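# What happens when you ring 999?

I've been answering emergency calls in Pusdale for 5 years, and children ask me about it all the time, so I thought I'd write it down!

When you dial 999, the first voice you hear is an operator. They'll ask which service you need. If you say "police", you get put through to a room like mine (ours is on Avon Street, up 2 flights of stairs, and yes, I'm always puffed out when I get there).
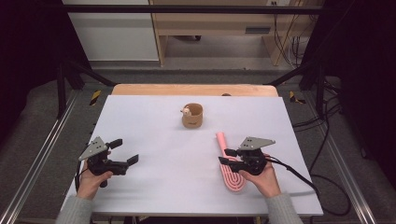 The first thing I want to know is where you are. A house number is brilliant. If you don't know it, tell me what's nearby – a shop, a church, a bus stop. While you talk I'm typing, and another person in the room can read my notes and send a car before we've even finished. Clever, eh?

You don't need to use special words. You can cry, or whisper, or say "I don't know". Just try to stay on the line until I say you can go.

What if it isn't an emergency? Say your bike went missing last February and you've just spotted it outside the Clavness swimming pool. Tell a grown-up, and they can ring 101 instead. That keeps 999 free for people in danger. 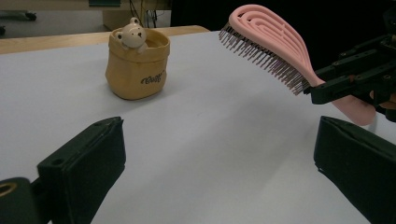 *A little bear peeking out of its pot, and a pink hairbrush.*

Now go and learn your address, postcode and all!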